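Why I stopped paying for a sleep score

I wore a Dredelix band on my wrist for 216 nights. I know the number because the app told me, with a little badge, on the morning I deleted it. I had been meaning to quit for a while and the badge made it easier.

A few readers asked after my last post why I sounded so sour about sleep tracking, given that I was the one who bought the thing and kept paying for it. Fair question. I'm not against gadgets. I have a kitchen scale I would save from a fire. My problem with the sleep score is that I can't work out what it is a score of.

Start with what the band can measure. It has a motion sensor and a light that reads your pulse through the skin. From those two things it will tell you how long you slept, how many times you woke up, how much of the night was "deep," how much was "REM," and then it boils all of it down to a single number out of 100. When people have their sleep studied properly they get wires glued to the scalp, and even then somebody trained has to go through the recording and decide which stretch was which. My band did it from the wrist, in the time it took me to find my slippers.

Maybe it's a very good guess. I'm willing to believe the total hours were close, at least on the nights when I wasn't reading in bed. On nights when I was, it counted the reading as light sleep. I read a whole chapter of a book about canals once and got credit for it.

The deep sleep figure is where I lost patience. One night in January it gave me 90 minutes of deep sleep and called that excellent. The next night I had almost the same bedtime, the same blanket, the same everything as far as I could tell, and it gave me 22. The app said I should "consider a calmer evening." I had spent the evening folding towels.

I wrote to the company. The answer was polite and had clearly been sent to other people before me. It said the score was based on "advanced modeling" and that I should look at trends over time instead of single nights. So I looked at the trends over time. The trend line went up a little when they updated the app and then stayed up. I hadn't changed anything. Either the update made me sleep better or the update changed the ruler, and I know which one I'd bet on.

That update still bothers me. If my bathroom scale decided overnight that I was six pounds lighter, I'd expect a note about it. The note in the app said "improvements to your sleep insights."
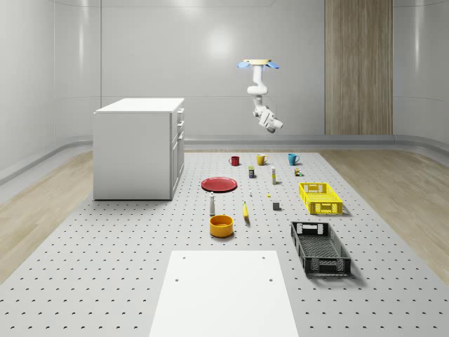
Then there is what the score does to your morning. Before the band, I woke up and felt tired or didn't. With the band, I woke up, felt more or less fine, looked at my wrist, saw a 61, and was tired by the time I got to the coffee. I'm not proud of this. I tested it in a clumsy way by not looking until lunch for two weeks. On the days I guessed I'd slept well, the score agreed with me a bit more than half the time. A coin would have done nearly as well and a coin doesn't need charging.

I realize that's two weeks and one person. I wouldn't accept it as proof from anybody else, so don't accept it from me. But I'd like to see the company's version, and I couldn't find one. The website has a page called "Our Science." It has a photo of a mountain on it, and a paragraph saying that sleep is important. There was one chart. The chart had no numbers up the side.

I did try a second product to be fair. Nuneck makes a mat that goes under the sheet, and they let you have it for a month before they charge you. For nine nights I used both at once, band on the wrist and mat under my ribs. They agreed on when I got into bed. They mostly agreed on when I got out. Between those two points they might have been watching different people. The mat thought I snored. The band thought I was restless. On one night the mat gave me an 88 and the band gave me a 54, and both of them congratulated me on my consistency.

I sent the mat back.

People in the comments like to say that it doesn't matter if the numbers are off, because the band gets you to pay attention to your sleep. I've thought about this one more than the others. I did go to bed a little earlier in the first month. I also did that the year I bought a new pillow, and the year I read an article about blue light, and probably the year I got a dog. Buying something for a problem makes you behave for a few weeks. What I want to know is whether anything is left after that, and in my case there wasn't much. By spring I was up at midnight again, with a band on.

And I don't think attention is free. There were nights when I lay there trying to hold still so the motion sensor would think I was asleep. Read that sentence again if you're considering a subscription. I was awake, performing sleep for a bracelet.

The subscription deserves its own complaint. The band itself wasn't cheap, but without the monthly plan it shows you the hours and nothing else. The stages, the score, the tips, all of that sits behind the plan. So the part I'd half trust is included, and the part I don't trust at all costs extra every month. I'm sure somebody had a meeting about that.

The tips, by the way, are these: keep the room cool, go to bed at the same time, skip coffee late in the day, don't eat a big dinner right before bed. My grandmother had all four and she threw in a hot water bottle.

If you have a real sleep problem, if you stop breathing at night or you're nodding off at the wheel, please go see a doctor and skip the wrist stuff altogether. What worries me a little about a band is that it might hand a good score to a person who needs help. Mine never said anything alarming in all that time. It had a cheerful tone on even the worst nights, sort of like a waiter when the kitchen is on fire.

A couple of you asked what I'm using now. I have an alarm clock and a notebook. I write down when I turned the light off and whether I felt all right at ten the next morning, yes or no. It's crude, and I forget it a lot, and there's a week missing from when we were away. So far it says I feel better when I don't have wine and worse when the neighbor's car alarm goes off. I could have told you that without the notebook - but at least the notebook hasn't been updated.

The band is in the drawer with the old phone chargers. If anyone local wants it, send me an email and you can have it for the cost of the stamp. You'll need your own plan.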